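4.2 Equipment planning and cost allocation

The budget for the kitchen cell was fixed before the task list was complete, so the purchasing plan had to tolerate changes in scope. We divided spending into three lines: manipulation hardware, installation at the Dernance site, and task consumables. Only the first line was subject to competitive quotes. Two suppliers, Zarkmont and Hallgrímsson, responded with arms that met the payload and reach limits given in Section 3. The Zarkmont quote was lower at purchase but excluded the gripper, cabling and spare fingers. Once these were added, the difference between the two offers fell below the value we assign to one week of setup labor, and lead time became the deciding factor. Zarkmont quoted 7 weeks and Hallgrímsson 16.

Maintenance was budgeted at 20 percent of the hardware price per year. This rate is higher than the one used for our earlier pick-and-place cell, which handled only sealed cartons. Fine powders enter joints and finger pads, and the replacement interval for wear parts is not well known for this class of work. N. Cherkaoui prepared the parts schedule and treated finger pads as consumables, with motor modules held as shared spares across cells. We kept a reserve of $3000 for items that could not be specified in August, when the order was placed. Most of the reserve went to cable protection and a second set of fingers.

Consumables were purchased through Billow under a single standing order. Containers and bowls were ordinary household items, selected for low unit cost and easy replacement. We did not buy laboratory vessels for the transfer tasks — the added cost would have exceeded the full consumables line, and the results would have been harder to apply to a home kitchen. Figure 4 gives a typical working arrangement for powder handling.
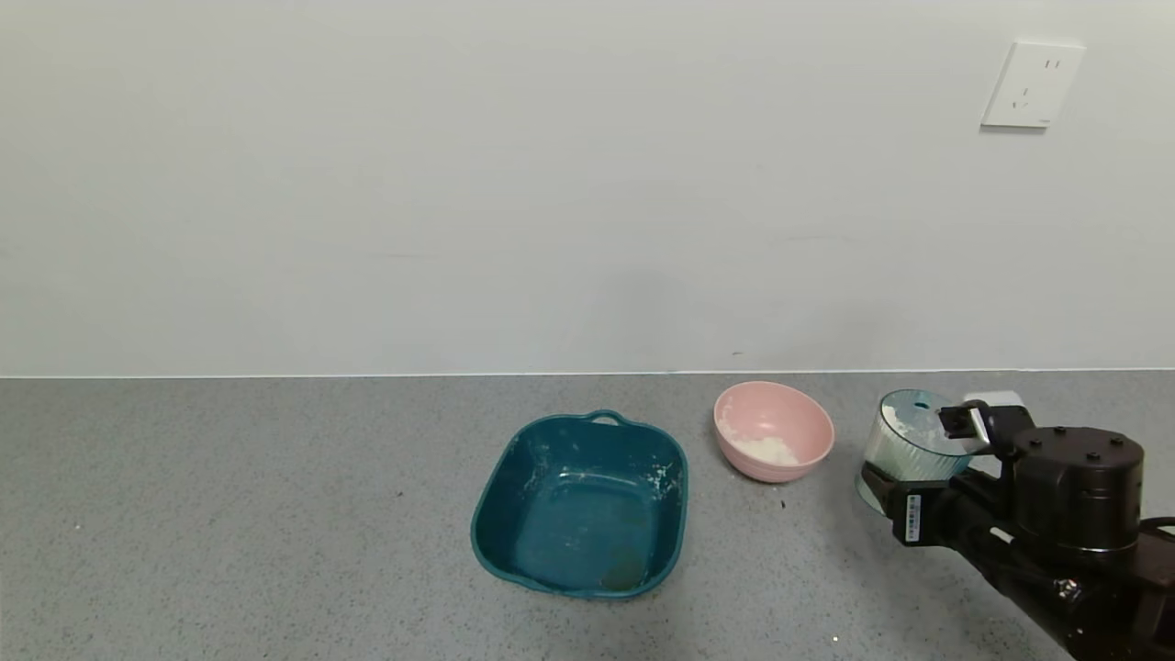 Figure 4. Powder-handling task at the countertop. The gripper holds a clear lidded container tipped to the left; white powder is present in the pink bowl and as residue in the teal basin.

Residue on vessel walls affects the plan in two ways. It adds cleaning time between trials, which we charge to labor, and it raises powder use above the nominal dose. Both quantities were left out of the first estimate and are carried as separate entries in the revised budget (Table 5).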